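Review: Skosamham folding nap cots, set of six
Posted June 2, 2023 by Gladys Minja, Stanham Preschool

We replaced our old nap mats in March with a set of Skosamham folding cots, and they have now been in daily use in the twos and threes room. I said I would write something up for the other centers in the county, as a couple of directors asked me what we bought.

The cots come six to a box with a steel frame and a mesh bed. They fold flat in the middle and stack on a wheeled base, which is sold separately. We ordered from Ndung'u, the school supply store in Pellerstead, and delivery took 5 days. The feet have to be pushed on by hand and they are stiff. Dennis Athumani, our lead teacher in that room, did the whole box during one nap time.

The children took to them faster than I expected. On the mats we had a few who rolled onto the floor and woke up cold and cross. The cots sit 4 inches up and the mesh dips slightly in the middle, so most of them stay put. The mesh is quiet when a child turns over. The frame is less quiet. If a cot is opened in a hurry, the hinge snaps into place with a bang that will wake anyone already asleep, so we set all of them out before lunch.
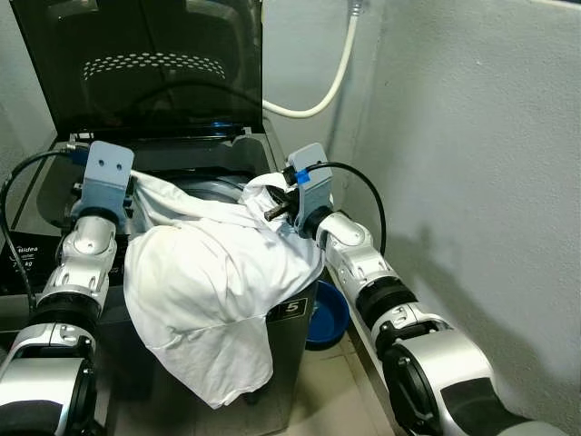
Cleaning is simple. We wipe the mesh with our regular disinfectant at the end of each day and let it air dry before stacking. The fitted sheets are another matter. The ones made for these cots have elastic straps at the corners only, and the straps on two of ours had gone slack by the end of the first month. Ordinary crib sheets are too short. We ended up sewing wider elastic on the full set, and those have held.

Storage was the main reason we switched. The stack fits in the closet next to the art sink with the door shut, and the mats never did. The wheels on the base roll well on tile and badly on carpet. Get the base if you can afford it, because carrying the cots one by one is hard on the back.

A few smaller points. The name card holders on the ends are thin plastic and the children pick at them. We took ours off and used tape. The corners are rounded and we have had no pinched fingers, though only staff are allowed to fold them. The listed weight limit is plenty for preschoolers, but our tallest four-year-old has his feet right at the end.

I would buy them again for twos and threes. For a pre-K room I would look at the longer size first. Stanham parents who want to see one set up can ask at the front desk at pickup.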